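Odgate Clear Desk Organizer
Setting Up and Using Your Organizer
Section 3 of the Irby desk series guide, model 2717

3.1 Before you start

Unpack the organizer on a soft surface such as a folded towel. Acrylic scratches more easily than glass, and most of the marks people report to us are made in the first few minutes, when the organizer is slid across a desk with grit underneath.

The organizer ships in one piece. There is nothing to screw together. A thin protective film covers the outside faces. On some units the film is hard to see, so check each face with a fingernail at the corner before deciding it has none.

You will need:
A soft, lint-free cloth
A bowl of lukewarm water with a drop of dish soap
The sheet of four clear feet (in the small paper envelope)

3.2 Removing the film and fitting the feet

1. Lift one corner of the film with a fingernail. Do not use a knife or a razor blade.

2. Pull the film back slowly and low across the surface. If it tears, start again from another corner.

3. Wipe the organizer with the damp cloth, then with a dry one. Static from the film draws dust, and a dry cloth alone will push the dust around.

4. Turn the organizer upside down and press one foot into each corner of the base. Hold each foot down for a slow count of ten.

5. Leave the organizer upside down for 90 minutes before you stand it up and load it.

Note: If you lose a foot, order the Strebel replacement sheet. Feet of a different thickness will make the organizer rock.

Caution: Never clean acrylic with window cleaner, rubbing alcohol, acetone or nail polish remover. These can cause fine cracks that spread for weeks after the cleaning. Cracks of this kind are not covered by the warranty.

3.3 Choosing a place on the desk

1. Clear the desk and wipe it down. Let it dry.

2. Sit in your usual position and rest your writing hand on the desk. Place the organizer just beyond your fingertips, on the same side as your writing hand if you use it mainly for pens.

3. Check that the organizer does not block a drawer, a cable opening or the path of a monitor arm.

4. Keep it at least a hand's width from the front edge of the desk.

Keep the organizer away from radiators, desk lamps that run hot, and coffee makers. Acrylic softens well before it looks damaged, and a panel that has bowed will not go flat again. Sunlight through a window will not harm the organizer, but it can fade paper and ink stored in it.

A clear organizer is easy to overlook on a pale desk. If you often knock it with a mug or a sleeve, put it on a dark desk pad or move it back toward the wall.

3.4 Loading the organizer

1. Start with the heaviest items, such as a stapler or a tape dispenser, if they fit without force. Put these as low as possible.

2. Add pens and pencils. Cap the pens and retract any ballpoints first. Ink that has dried on acrylic leaves a shadow even after cleaning.

3. Add small items last. Paper clips and push pins should go in a lidded tin and not straight into the organizer, as the points scratch the base.

4. Lift the organizer a little with both hands to see that it feels balanced. If it tips toward one side, move something heavy across.

The rated load is 2000 grams, spread evenly. A full load of ordinary pens comes nowhere near this. Scissors, a hole punch and a block of sticky notes together can add up faster than you expect.

Caution: Do not lift a loaded organizer by one wall. Empty it first, or support it from underneath with both hands.

3.5 Keeping one pen out

Most people have a pen they reach for all day. Putting it away after every note is tiresome, and it usually ends up under a stack of paper. We suggest giving it a fixed spot on the desk surface next to the organizer.

1. Pick the pen you use most.

2. Lay it down close to the organizer, on the side your hand comes from.

3. Return it to the same spot each time you finish writing.
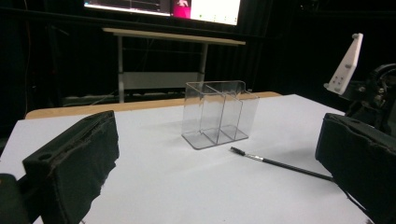 4. At the end of the day, put the pen inside with the others before you wipe the desk.

If the desk slopes or the pen rolls, choose one with a clip, or lay it against the edge of a notebook. The Cirkton pen rest, sold separately, also holds a single pen in place.

3.6 Routine care

Once a week, take everything out and wipe the inside with a damp cloth. Dust collects in the corners; a cotton swab dipped in soapy water will reach it. Rinse the cloth often so that you are not rubbing grit into the surface.

For light scratches, use a plastic polish made for acrylic. Try it on the underside first. Deep scratches cannot be polished out at home.

Do not put the organizer in the dishwasher.

3.7 Common problems

The organizer rocks.
Check that all four feet are in place and that nothing is stuck beneath them. Then try it on a different surface, as many desks are not quite flat.

The surface looks cloudy.
Look for leftover film first. If there is none, wash off any soap residue with plain water and dry with a clean cloth.

A foot has come off.
Rub off the old adhesive with your thumb, clean the corner with soapy water, let it dry and fit a new foot as described in 3.2. A replacement sheet weighs next to nothing and ships by letter mail.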